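Drillport District Athletics Association
Member Newsletter, January

Changes to the regional cross-country program

The Association advises members that the regional cross-country program will be held at the Nukbridge reserve this season. The previous course at Drillport remains closed while the lower track is resurfaced, and the council has not yet confirmed a date for its return to use.

The Nukbridge course is a 5 km loop on grass and packed gravel, with one creek crossing. Open runners will complete two laps. Under-17 runners will complete a single lap and will start at 9:30 am, ahead of the open field. Clubs are asked to have their team sheets at the registration tent by 8:45 am. Late sheets will be accepted at the discretion of the race referee, Jolán Mészáros, whose decision is final.

Spikes of up to 9 mm are permitted. Runners must wear their registered club singlet, and numbers are to be pinned to the front and left unfolded.

The Association has set aside $2,000 this season for travel assistance. Clubs based more than two hours by road from Nukbridge may apply, and preference will be given to those entering junior teams. Application forms are held by club secretaries and should be returned before the end of the month.
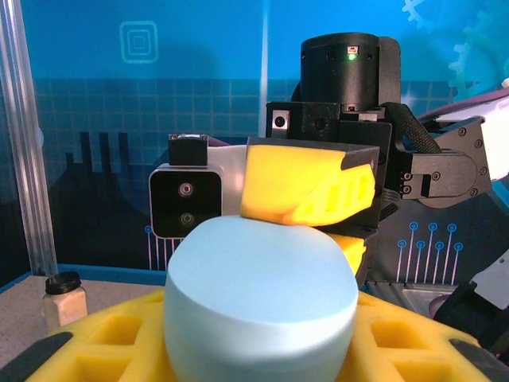 Parking at the reserve is limited to the northern field, entered from Alaoui Road. Vehicles must not be left on the verge opposite the primary school. Team tents may be put up from 7:30 am along the fence line, leaving the finishing straight clear.

Results will be posted at the registration tent and sent to clubs the following evening. Protests must be lodged in writing within 30 minutes of results being posted.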